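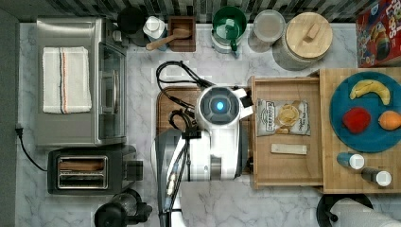 The worktop that got away

February
By Kumudini Gazi

I moved into this flat with one kettle and a vow to keep the worktop clear. You'll know how that went. It's white with grey veins in it, and it was the thing that sold me the place (the bathroom certainly didn't), and for the first fortnight I used to stand in the doorway at night with the light on, just admiring it. Then the toaster oven arrived.

I still love the toaster oven. It does a tray of roasted carrots in less time than the big one takes to warm up, and on a weeknight I hardly use anything else. But it takes up a shocking amount of room, and it gives off an invitation to put things on top of it. Mine has a folded tea towel up there, the white one with the stripes, and I've been told off for this by everyone who has ever read a manual. The towel comes off before the oven goes on, every time. I'd move it for good if I could think where else a towel wants to live.

And then there's the ordinary toaster, parked right beside it. Yes, I have both! My friend Anjana Bhattacharjee thinks this is the silliest thing about me. Her argument is that an oven with the word toaster in its name ought to be able to make toast, and it can, sort of, if you like it pale on one side and don't mind waiting. I don't have that kind of patience at seven in the morning. I want two slots and a lever.

Anjana did the same exercise with her own kitchen when she moved to Besilness last year. She took everything off the worktop, put it on the floor in the hall, and only let things back when she needed them. After 13 days she had a kettle, a knife block and a plant. I was very impressed and went straight home and tried it, and by the second evening I'd carried nearly everything back in again, a bit at a time, feeling like a burglar in reverse.

What I did learn is that the back row stays. I've tried the canisters in a cupboard and I simply stop cooking with whatever's in them. The big one with the wooden lid is the one I'd save in a fire - I lift it by its little knob a dozen times a week, and it goes back without me looking. Same with the glass jar next to it. Same with the green mug, which has a perfectly good hook somewhere and has never seen it. 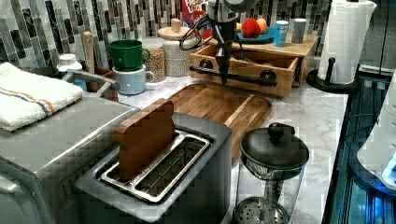
What earns its place

So I gave up on clear and went for sensible. The chopping board lies flat behind the toaster now, and I'm glad, as it's a lovely stripy bit of wood with a groove all the way round and it was wasted on its side behind the bin. It cost more than I'd planned, but after 3 thin plastic ones that bent in the wash I'd had enough. I oil it when I remember.

Mugs get stacked, green on top of pale blue, with the handles facing the same way. The wooden slice of bread can stay too - it sits in the left-hand slot looking so convincing that I've nearly pushed the lever down on it twice. It gets lifted out before anyone makes breakfast.

I did look at fitted storage. A firm called Clidia quoted me £4,000 for a run of cupboards with a pull-out shelf for the small appliances, and the brochure was gorgeous, all soft hinges and hidden sockets. I kept it by the bed for a week. In the end I spent the afternoon wiping behind the canisters instead and moved the cereal to the other end, where I can reach it without leaning across the oven.

Anjana came round for lunch on the first weekend after all this and I waited for the verdict. She put her handbag down on the marble and asked if there was any toast.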